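List archive Threads By author By date Search
Lists > Punlow Storeroom > Fitting out > Shelves and coats

17th October, posted by Tudur Wogan

On the shelving question: I would keep the tall white metal unit. It has plenty of shelves, the uprights are thin so you can get at things from the side, and it already has paper signs on it with red lettering. The lettering at the top is faint and should be gone over with a marker.

My one complaint is the bottles. They are on a middle shelf in a cluster, with yellow, orange and red all mixed in together. I would put them in a tray and leave them at that height. The dark boxes lower down can stay where they are. There is also a thin black cable on the floor in front of the base, and I would like it run along the wall.

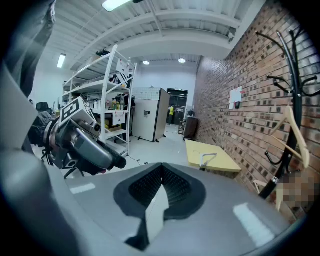 Reading time: 2 min

Lerner wrote earlier:

> Has anyone measured for the second unit? The Drorkdale
> catalog lists one 39 inches wide and one 40 inches wide, and
> I don't want to order the wrong one. Also, do we still need
> the coat rack? It takes up floor and people hang three coats
> on one hook. I could put a rail on the wall for less than the
> price of a new rack.
>
> Lerner

I measured the gap. Order the 39. The 40 would go in but you would never get it out again.

I am in favor of the rail. The rack is a black pole type with curled hooks at the top, and all the weight is up there. It was down on its side on the brick floor, with two light wood hangers still on it. A third hanger, a white one, was on the small table with the yellow top. A rail would hold all of those and 20 more.

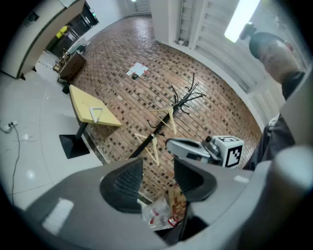
Photo: T. Wogan

If we do go with a rail, it should be on the left wall, past the small table, and the brown wood cabinet would have to move over first. Please keep it clear of the doorway. The cart back there needs sorting too, but that can wait until the shelves are in.

The sheets of paper on the floor should go in a folder. I have a spare one from Ďurica that nobody is using.

Lerner, send me the catalog page and I will place the order.

Tudur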